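作業ノート 生麩糊の炊き方と濾し、裏打ち試料の反りについて

2024年10月24日

前回の続き。Plaltstead地図群の裏打ちに使う糊を決めるための試験で、今回は炊き上げ後の扱いと濃度に絞った。澱粉はTulauの沈澱粉、紙はMinamiの薄手と中厚。本紙の代わりには、倉庫に残っていた無地の洋紙を同じ寸法に断って使った。地図の現物には触れていない。

経緯を書いておく。5月に行った最初の試験では、炊いた糊をその日のうちに濾して使ったが、翌朝の試料に細かい浮きが出た。浮きは紙の端よりも中央寄りに多く、刷毛の通り道に沿って筋状に並んでいた。当時のメモには「撫での不足」とだけ書いてある。後で剥がしてみると、浮いた箇所の糊は膜になっておらず、粒の残った状態で乾いていた。撫でだけの問題にするには無理がある。加熱が足りなかったか、濾しが粗かったか、濃度の戻しが不均一だったか、可能性はいくつか残っていて、5月の記録からは切り分けができない。記録に火加減も濾しの回数も書いていないのが一番の問題で、今回は面倒でも全部書くことにした。

材料の準備

澱粉は前日に水に沈めた。上水は朝に捨て、同量を入れ替えた。上水にはごくわずかに濁りがあり、匂いは弱い。袋の口を開けてから日が経っている分なので、もう少し匂うかと思っていた。沈んだ層は鍋底で固く締まっていて、木べらの先で崩すのに力が要る。底に残すと加熱中に焦げ付きの核になるので、完全に崩れるまで火を入れないこと。今日は崩し残しが鍋の角にあり、一度火を止めてやり直している。

水は水道水を汲み置いたもの。純水との比較は今回は見送った。純水で炊くと粘りの出方が少し違うという話は前から出ているが、変数を増やすと何を見ているのか分からなくなる。次の機会に、他を固定して水だけ変える。

紙の断ちは繊維の流れを全部揃えた。目の方向は紙の角に鉛筆で小さく矢印を入れてある。矢印は裏打ち後には見えにくくなるので、耳の部分にも同じ印を付けた。5月の試料には印のないものが混じっていて、反りの方向を後から読めなかった。同じことを繰り返さないために、断つ前に印を入れる順番に変えた。断ってから印を入れると、積んだ束の中で必ず抜けが出る。

炊き

中火で始め、白濁が消えかけたところで弱火。へらは鍋底を擦るように一定の方向で回し、途中で逆回しを挟む。透明感が出てから20分、弱火のまま練り続けた。この時間は前任者の手順書の数字をそのまま使った。透明になった時点で炊けたと判断したくなるが、その時点で掬った糊を硝子板に伸ばして乾かすと、膜が脆く、爪で簡単に粉になる。練り終わりのものは膜が連続していて、端から持ち上がる。両方の硝子板に札を付けて棚に置いてある。触ってよい。

練っている間の手応えの変化を書いておく。最初に一度重くなり、しばらくして軽くなり、最後にまた少し重くなる。二度目の重さは水が飛んだ分だと思う。蓋なしで炊いているので、蒸発の量は部屋の湿度でも鍋の口径でも変わる。鍋を替えるときは濃度の基準が動くと考えておくこと。今回は浅い方の鍋を使った。深い方は取っ手のねじが緩んでいて修理待ち。

炊き上がりは鍋のまま冷まさず、すぐに水を張った容器に移した。表面に膜が張ると、その膜が濾しの目に詰まる。水張りにすれば膜はほとんどできない。張り水は一度替えた。糊の塊は丸みのある形で沈み、切り口は半透明で、気泡がいくらか見える。気泡は練りのときに巻き込んだもので、濾しで大部分は抜ける。

濾し

馬毛の濾し器を使用。同じ糊を、濾し一回の組と二回の組に分けた。濾し方は二組とも同じで、へらを寝かせて手前に引く。立てて押すと目が広がる。濾し器の枠に近い部分は張りが弱く、粒がそのまま抜けてくるので、中央だけを使った。

一回目の濾しでは、へらの下で粒が潰れる感触がはっきりある。二回目ではほとんど感じない。硝子板に薄く伸ばして斜光で見ると、一回の組には点状の影が散っていて、二回の組はほぼ均一。5月の浮きがこの点状の粒に由来するなら、二回濾しで消えるはず、というのが今日の見立て。

Yoon-hee Minさんから、濾しの前に糊を一晩寝かせた方が目の通りがよいという指摘があった。寝かせると締まって濾しにくくなるというのがこちらの印象だったので、同じ鍋の糊を一部取り分けて、張り水のまま冷所に置いた。明日の朝に濾して比較する。担当は自分。容器の札は「寝」とだけ書いた。

濃度の調整

濾した糊は盆の上で刷毛を使って練り、水を少しずつ加えた。加水は必ず少量ずつで、一度に入れると糊の塊が水の中を泳いで、どれだけ練っても均一にならない。初めの加水が一番難しく、ここで焦ると後で取り返せない。練り始めは水をほとんど足さず、糊だけで滑らかになるまで刷毛の腰で潰す。

裏打ち用の標準濃度を「標」、それを水で2倍に延ばしたものを「薄」とした。標は刷毛を持ち上げるとゆっくり帯になって落ちる。薄は雫で切れて落ちる。粘度計は校正に出していて手元にないため、数値は取っていない。落ち方を手掛かりにした判定で、人によって差が出る。返ってきたら同じ澱粉で炊き直して、標と薄の値を押さえておきたい。落ち方だけの記録は後から使えない。

盆に残った糊の縁が乾き始めると、そこから薄い皮が刷毛に入る。縁を湿した布で時々拭うこと。今日は中盤で一度皮が入り、Minamiの薄手の試料を捨てている。捨てた試料の番号は欠番にした。詰めていないので、番号が飛んでいても紛失とは見なさないでほしい。

裏打ち

室温は空調の設定で20℃。湿度計は作業台の端と棚の上とで指示が食い違い、棚の方が低い。どちらが正しいか分からないため、両方の値を別表に転記した。次回までに飽和塩で確認する。

手順は通常の湿式。本紙代わりの洋紙を裏向きに置き、噴霧して伸びきるのを待つ。伸びきる前に裏打紙を載せると、後から洋紙だけが伸びて皺になる。待ち時間は紙が決めるので時計では測らなかった。噴霧直後に波打ち、波が一度高くなってから寝る。寝たところで刷毛で中央から外へ伸ばす。

裏打紙への糊付けは、中央、上、下の順。薄手の紙は刷毛の往復を減らさないと毛羽が立つ。毛羽が立つと糊を余分に抱え、乾いたあとにその部分だけ硬くなる。中厚は往復を増やしても毛羽立ちは見られなかった。

撫では乾いた撫で刷毛。力の掛け方は前回と同じにしたつもりだが、これも数値がない。濃度の違いは撫でのときに最もよく分かる。標では紙が少し滑って位置の直しが利き、薄では載せた瞬間に決まってしまう。薄で位置を直そうとした試料は、隅に引き攣れが残った。薄を使うなら、載せる前の位置合わせを別の手順で考える必要がある。

仮張りは縁のみ糊付けし、空気の入る差し口を一か所残した。差し口には細く断った紙を挟む。仮張り板は柿渋を引き直したばかりの方と、古い方を併用している。新しい方は吸いが弱く、乾きが遅い。板の違いが濃度の違いに重ならないよう、標と薄をどちらの板にも割り振った。

ここまでの観察

表に出した順に書く。

薄手・標・濾し一回。張ってすぐに点状の浮きが出た。5月のものと見た目が同じ。撫で直すと一度は消えるが、乾き始めると同じ場所に戻る。

薄手・標・濾し二回。浮きは見当たらない。斜光でも面が揃っている。

薄手・薄・濾し一回。点状の浮きは少ないが、縁に近い側に接着の弱いところがある。指の腹で触れると音が違う。乾燥後に再確認。

薄手・薄・濾し二回。浮きなし。縁の弱さは一回の組より軽い。

中厚・標・濾し一回。浮きは目視では分からない。紙の厚みで隠れている可能性が高いので、剥離で確認するまで良否を付けない。

中厚・標・濾し二回。良好。ただし乾きかけの張りが強く、仮張りの縁が一か所起きた。縁糊を足して押さえた。

中厚・薄・濾し一回、濾し二回。どちらも差が読めない。張りは標より穏やか。

点状の浮きが濾しの粗さに由来するという見立ては、薄手については支持される。中厚は保留。縁の弱さは濃度の方に効いていると思われるが、刷毛の運びで縁の糊量が減っている可能性もあり、まだ分けられない。

反りの測り方

仮張りを外した後の反りは、平らな台に凹面を上にして置き、四隅の浮き上がりを読む。5月は物差しを当てて読んだが、物差しの端が紙に触れて値が動いた。今回は台に目盛り付きの当て木を立て、横から読む方式に変える。当て木は端材で作ってあり、底に薄い鉛板を貼って倒れないようにした。目盛りは方眼紙を糊で貼っただけのもので、濡れた手で触ると伸びる。乾いた手で扱うこと。

読む時刻も揃える。外した直後の値は板から外した衝撃でまだ動いているので使わない。外してから同じ部屋で一晩置き、翌朝の最初の値を採る。室の出入りが増えると湿度が揺れるので、朝の換気は読み取りの後にする。当番表に書き足しておいた。

剥離試験

剥離は手で行う。重量計を使う案もあったが、治具がない状態で引くと角度が定まらず、値の方が信用できない。角の耳から裏打紙を起こし、なるべく一定の速さで引いて、剥がれた面を見る。判定は三通り。界面で素直に離れるもの、繊維を少し連れてくるもの、紙が先に破れるもの。地図に使う以上、将来また剥がせることが条件なので、紙が先に破れる糊は強くても不採用になる。

湿らせてからの剥離も同じ判定で行う。湿しは吸取紙を挟んで間接に与え、直接の噴霧はしない。吸取紙の含水は重さで揃える。前回は「しっとり」としか書いておらず、再現できなかった。
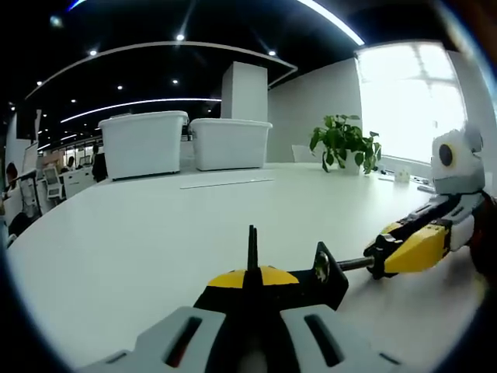

Nusora工房 紙資料修復班

保存と劣化の確認

余った糊の扱いについて。防腐剤は入れていない。張り水を毎朝替えて冷所に置き、匂いか色に変化が出たら捨てる。変化の記録は日ごとに一行でよいので必ず残す。5月の分は五日目から先の記録が抜けていて、いつ傷んだのか分からない。捨てた日だけが書いてある。

冷所に置いた糊は離水して硬くなる。硬くなったものを濾すと、濾し直しても粒が戻りきらないことがある。これが老化によるものか、単に温度が低くて潰れにくいだけなのかを見るため、冷所から出してすぐ濾す分と、室温に戻してから濾す分を分ける。Minさんの提案した「寝」の糊もこの比較に載せられる。明朝は「寝」を半分に分け、片方だけ先に出しておく。

硝子板の膜は、乾いたあと同じ棚に立て掛けておく。窓側は日が当たるので奥に移した。膜の黄変は短期では見えないと思うが、並べておいて損はない。札の字が水で流れかけていたので鉛筆で書き直した。以後、札は全部鉛筆で書くこと。

澱粉の消費

今日使った澱粉は乾燥重量で40 g超。端数は秤の表示が落ち着かず読めなかった。秤は空調の吹き出し口の下にあり、風で揺れる。場所を替えるか、風除けを立てるか決める。とりあえず菓子箱の蓋を立てて凌いだが、蓋が秤皿に触れることがあるので常用はしない。

Tulauの袋は残り少ない。同じロットが取れるか問い合わせ中。ロットが変わる場合は、旧ロットの最後の分を残しておき、新ロットと並べて炊いてから切り替える。全部使い切ってから次を開けないこと。

道具の手入れ

濾し器は使用後すぐ水に沈め、裏から刷毛で流した。目に残った糊は乾くと取れない。前に湯を使って馬毛を傷めたことがあるので、必ず水で。枠の継ぎ目に古い糊が溜まっていて、今日の濾しの途中で一度剥がれて落ちた。落ちた分は拾ったが、細かいものが混じった可能性は残る。濾し一回の組を取り終えた後なので、影響があるとすれば二回の組の方になる。結果が二回の組で良い方に出ているので、大勢には響いていないと見ている。継ぎ目は乾かしてから竹べらで掃除した。

糊刷毛は毛抜けが出始めた。薄手の試料に毛が一本入り、針先で抜いた跡が小さく残っている。該当試料の別表に印あり。撫で刷毛は問題なし。噴霧器はノズルの片側が詰まり気味で、粒が粗く落ちることがある。分解して流したところ戻ったが、内側の水垢が原因なら再発する。

作業台は最後に湿布で拭き、乾いた布で仕上げた。糊の拭き残しは乾くと光るので、斜めから見れば分かる。台の上で紙を滑らせる作業の前には必ず確認する。

分からないまま残ったこと

濃度の基準を落ち方に頼っている点。粘度計が戻るまで解決しない。

中厚で濾しの差が見えない理由。紙が隠しているのか、中厚の繊維が粒を吸収しているのか。剥離面を実体顕微鏡で見れば手掛かりになるかもしれない。

洋紙と地図の紙との違い。Plaltsteadの地図は滲み止めが強く、水の入り方が今日の洋紙とは違うはずで、伸びきるまでの待ち方が変わる。余白の欠損部から外れた小片が封筒に入っているが、試験に使う許可は取っていない。許可を待つ間に、滲み止めをした紙を別に作って代用にする案を検討する。膠の引き方で効きが変わるため、代用紙の準備だけでも手間は掛かる。

薄の位置決め。載せ直しが利かないので、大判には向かないと思う。地図の大きいものは継ぎ裏打ちになるから、継ぎ目の重ねで位置が狂うと目立つ。標を使って反りを別の手段で抑えるか、薄で手順を変えるか、乾燥後の値を見てから決める。

明日の予定

朝、張り水の交換と「寝」の分割。換気の前に湿度計の両方を読む。仮張りは外さない。中厚の縁が起きた試料だけ目で見て、広がっていれば縁糊を足す。差し口の紙が抜けていないか全部の板で見る。

午後、室温に戻した「寝」と冷たいままの「寝」を濾し、硝子板に伸ばして斜光で比較。比較の相手は今日の濾し一回と二回の板。四枚を同じ向きの光で見ること。

濾し器の枠の張り替えの見積もりを依頼。糊刷毛の発注も一緒に出す。

追記。別表の湿度の欄で、台と棚の列が途中から入れ替わっていた。気付いた行に線を引いて直してある。元の数字は消していない。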